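Corridor

A corridor is a long, narrow space inside a building that links rooms to one another and to the stairs, lifts and exits. The word came into English from French and Italian, where it first meant a running place or a covered way along the top of a fortification. In homes the same space is more often called a hall, hallway, landing or passage, though a hall can also mean a large room.

History

Many older houses had no corridors. Rooms opened directly into each other in a row, and a person crossing the building passed through every room on the way. Servants, guests and family used the same doors. Covered walks and galleries did exist, mostly in monasteries and palaces, but they were usually open on one side.

Corridors became common in large English houses during the seventeenth century. A passage down the middle of the house let each room have a door of its own, and sleeping rooms could be reached without disturbing anyone else. By the nineteenth century the plan had spread to hospitals, schools, prisons, hotels and offices. The infirmary at Hestunton, enlarged several times, had a main corridor 306 metres long, and porters there used handcarts to move linen from one end to the other. Part of it survives as a covered footpath.

Layout

A corridor with rooms on both sides is described as double-loaded. It uses floor space well but gets little daylight, as windows can only be placed at the ends. A single-loaded corridor has rooms on one side and an outside wall on the other. It is lighter and easier to air, and it costs more to build and heat for the same number of rooms.

Width depends on use. A passage in a private house may be just wide enough for one person to carry a chair along it, while hospital corridors must let two beds pass. Long corridors are often broken up by fire doors, which are held open during the day in some buildings and close when an alarm sounds.

Doors

Doors normally open into the room and away from the corridor, so that they do not block people walking past. Where a door has to open outwards it may be set back in a recess. White doors against pale walls can be hard to pick out, and some are trimmed with a coloured edge. Bar handles are used widely in public buildings and can be gripped with either hand.
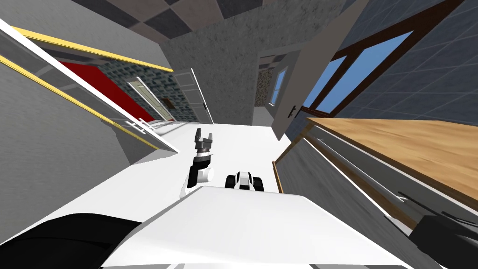 Floors and walls

Floors in public corridors wear fastest along the middle and at corners. Stone and tile were the usual choices until the twentieth century, when linoleum and later vinyl took over in most schools and hospitals. Carpet is common in hotels, where it softens the sound of footsteps and luggage. The council offices at Trerkiten kept their tiled floor but added a strip of matting 3 metres wide after complaints about noise.

Walls are often painted in two shades, with the darker one below to hide scuffs. Rails fixed at waist height protect the plaster and give people something to hold. 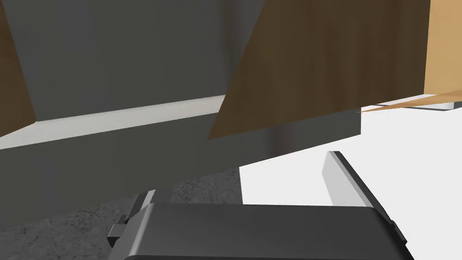

Lighting and sound

Most corridors rely on electric light for all or part of the day. Evenly spaced ceiling lights are usual, and movement sensors may dim them when the space is empty. Hard surfaces facing each other make a corridor echo. At the Oltoris hotel in Ocampo, which has nearly 3000 square metres of corridor, padded ceiling panels were fitted on every floor.

See also

Arcade
Cloister
Enfilade
Landing
Lobby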